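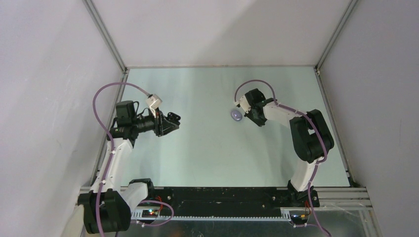 *Mekuvmont enclosure, interior: work surface, back panel, both side walls.*

## Mekuvmont enclosure: surface, panels and rails

Mekuvmont is the walled bench in the Pavbridge workshop. This page covers the enclosure itself: the work surface, the three panels around it, the corner posts and the side rails. Drawings are kept separately under the job number, 1777. Page last revised 4 June 2022.

### Work surface

Rectangular, pale mint-white. The color is listed in the Sial range as a white, but next to the light grey-white of the back panel the green is easy to see. The first order was placed from a small chip under warm lamps and the difference was missed. It was kept. Any replacement surface should be ordered from the same entry so that spare pieces match.

The surface is fitted last. It drops in from above and rests on a ledge on all four sides, with no screws through the top face. Lift it from the near side first. If it binds, check the side rails before applying force; one rail sitting slightly proud is enough to trap it.

Clean with a damp cloth and mild soap. Do not use scouring pads. Fine scratches do not show from the front but catch side light badly, and they cannot be polished out without changing the sheen of the whole area.

### Back panel

Plain, light grey-white, one piece, no printed grid or markings. An earlier version had a ruled grid for lining things up. It was dropped after a few weeks, as the grid was always slightly off level and people trusted it anyway.

The broad diagonal shadow on the right half is soft-edged and low in contrast. When judging the finish of the panel, look at the left half, or move a lamp. Two reports of "discoloration" on the right were closed with no work done.

### Far edging

A thin strip runs along the far border of the surface where it meets the back panel. It covers the joint and keeps dust and small parts from dropping behind the bench. The strip is pressed in by hand, starting at the left corner. Trim the right end after the strip has sat overnight. Strips trimmed on the first day have come up short.

Replace the strip if it lifts at either end. Gluing a lifted end has been tried and leaves a ridge.

### Side walls

Smooth pale grey with a faint lavender tint. The two walls came from one batch and should be replaced as a pair. Under the old ceiling lamps the lavender did not register at all; it showed up when the lamps were changed in December.

Both walls carry a low-gloss finish. Fingerprints wipe off dry. Tape residue does not, so labels go on the outside faces only.

### Corner posts

Two metal posts, one at each far corner, marking the junctions between the back panel and the side walls. They slant in opposite directions in the photograph.

Each post takes the edge of the back panel on one side and the edge of a side wall on the other. Seat the back panel first, then the walls. Tighten the lower fixings of both posts before touching the upper ones. Overtightening at the top bows the back panel, and the bow is hard to see until the edging strip refuses to lie flat.

Hikel lists the post under part 157. The matching end cap is part 176, ordered separately.

### Side rails

The left rail is grey and grooved and runs down the left side of the surface from the far corner. A matching narrow rail follows the right side down to the near corner. Both were supplied by Hikel in the same delivery as the posts.

The groove collects dust and thread. A dry paintbrush clears it; compressed air moves the dirt onto the surface and under the edging strip. Brush from the far corner toward the front.

Rail fixings are set to 10 Nm. Recheck them after the bench has been moved, even a short distance across the workshop floor.

### Fitting order

1. Posts, lower fixings finger-tight.
2. Back panel.
3. Left side wall, then right.
4. Lower post fixings, then upper.
5. Side rails.
6. Work surface.
7. Far edging strip, trimmed the next day.

Removal is the same list in reverse. The surface can be taken out with the walls in place.

### Open items

- Right post end cap: replacement on order from Hikel.
- Drawing 3 still shows the ruled back panel. To be redrawn.
- Sial has changed the name of the surface color in its current list. The old name remains on the drawings until the supplier confirms that the mix is the same.
- Spare edging strip is stored flat on the top shelf at Pavbridge. Coiled strip keeps its curve and should be returned to the supplier.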